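What Is Cloth Made Of?

Look at the label inside your jumper. It might say cotton, wool, polyester, or a mix of two or three things. These words tell you which fibres the cloth was made from. A fibre is a very thin strand, often thinner than a hair on your head. Almost everything you wear began as a heap of them.

Where fibres come from

Some fibres come from plants. Cotton grows as white fluff around the seeds of the cotton plant. Linen comes from the stalk of a plant called flax, which has small blue flowers.

Some fibres come from animals. Wool is the coat of a sheep, cut off once a year. The sheep does not mind losing it in warm weather, and it grows back. Silk comes from the cocoon of the silk moth caterpillar. One cocoon is wound from a single strand that can be hundreds of metres long.

Other fibres are made in factories. Polyester and nylon are kinds of plastic. The plastic is melted and pushed through tiny holes, a bit like water coming through a shower head, and it sets into long threads. Plastic can also be rolled out into thin, flat film. Shiny strips cut from film are sometimes used to make glittery thread for costumes and ribbons.

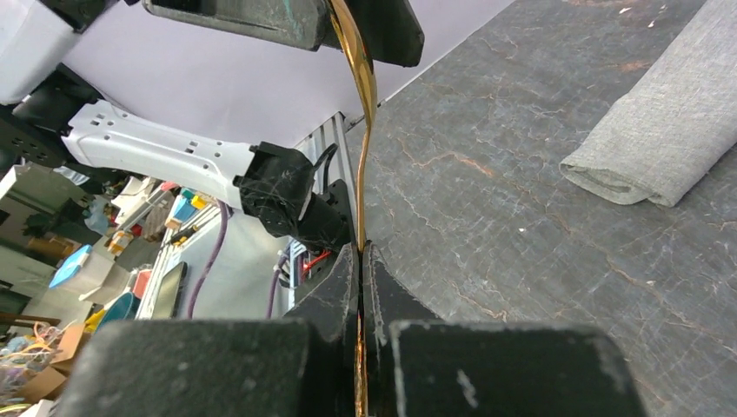

A thin, shiny strip lets some light through and bounces some back.

From fibre to yarn

One cotton fibre is weak. You could snap it with your fingers. If you twist many fibres together they grip each other, and the twisted strand is much stronger. This is called spinning, and the strand is called yarn.

You can try this with a cotton wool ball. Pull a little bit out from the side and keep twisting it as you pull. Go slowly. You should get a short piece of yarn. Stop twisting and pull again, and it will soon come apart.

Looping and weaving

There are two main ways to turn yarn into cloth. Weaving uses two sets of threads. One set, the warp, is stretched tight on a frame called a loom. The other set, the weft, goes over and under the warp from side to side. Knitting uses loops instead, each one pulled through the loop before it. Loops can stretch, so a knitted sock fits snugly round your foot.

Some woven cloth has extra loops standing up from its surface. Towels are made this way. The loops give the cloth more places to hold water, and they make it feel soft.
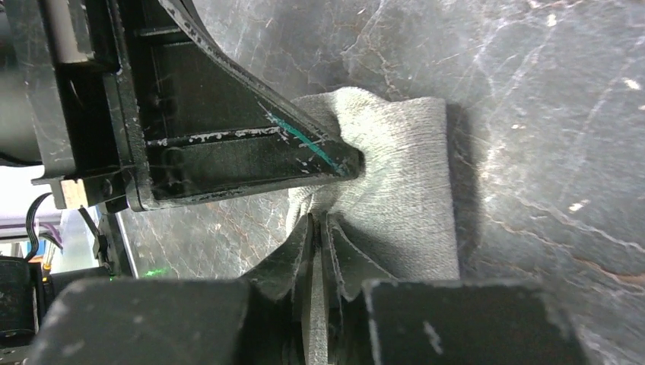
Grey cloth with a soft, looped surface. It makes deep folds when it is bunched up.

The simplest weave is called plain weave: over one, under one, all the way across. Basket weave is nearly the same, but the threads travel in pairs or small groups, so the cloth looks like tiny squares. Twill goes over two and under one, or something similar, and each row is shifted along a step. That is what makes the slanting lines on your jeans.

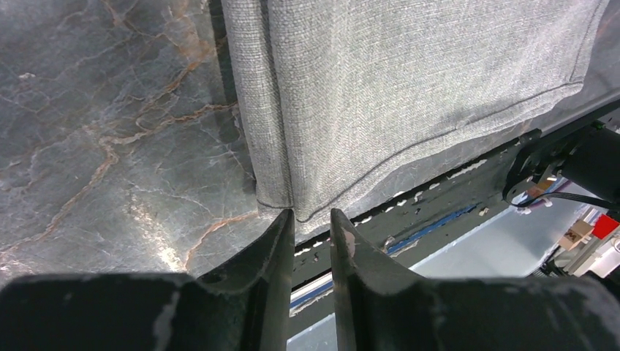
Cut cloth has a problem. The threads at the edge have nothing to hold them in and they start to slip out. We say the cloth is fraying. To stop this, the edge is folded over and sewn down, and the fold is called a hem. Check the bottom of your T-shirt and you will find one.

Colour

Colour can go in at any stage. If the yarn is dyed first, the weaver can make stripes and checks. If the finished cloth is dyed, it usually comes out all one colour. Mixing light and dark fibres before spinning gives a speckled yarn, and the word for that is heathered.
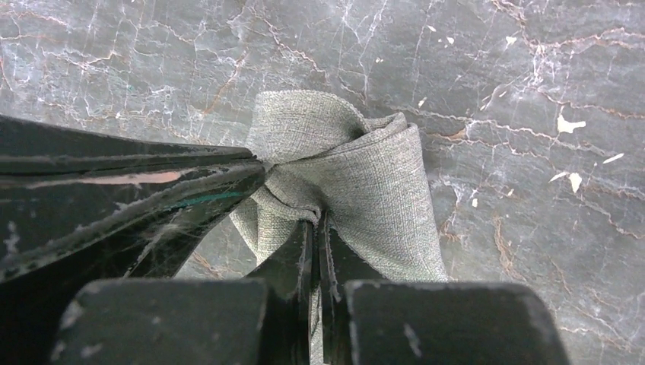
Long ago all dyes came from nature. Blue came from the leaves of the indigo plant and red from madder root. Most dyes today are made by chemists -- they are cheaper, and it is easier to get the same colour twice.

Things to do

Find an old piece of woven cloth that is ready for the rag bag (ask first). Pull one thread out from the cut edge, then another. Use a magnifying glass to see which way each thread was going.

Drip a little water on a cotton sock and on a raincoat. Which one soaks it up?

Words to know

Fibre: a very thin strand.
Yarn: fibres twisted together.
Warp: the threads stretched on a loom.
Weft: the threads that go across the warp.
Hem: an edge folded over and sewn.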